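Gallery – handheld gripper sessions, house rules v2

Quick page, more later. Rules came out of the Storkine table tests in June – what we let people do with a gripper in somebodys kitchen and what we dont. Pads checked before every run. Fingers close slow on thin stuff. Stop if a hand comes near the jaws, no exceptions.
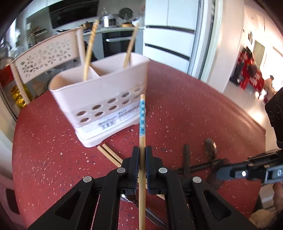
Florêncio Falcão wants the stop rule stricter: a hand near the jaws should end the whole run, he says, and a paused run shouldn't be picked up again at all. Fair. Going in as rule 8.

Chopsticks: one at a time, upright, before anyone tries a pair. Log drops too, not just the good grabs. Sikder checklist is still the old one – use ours til its replaced.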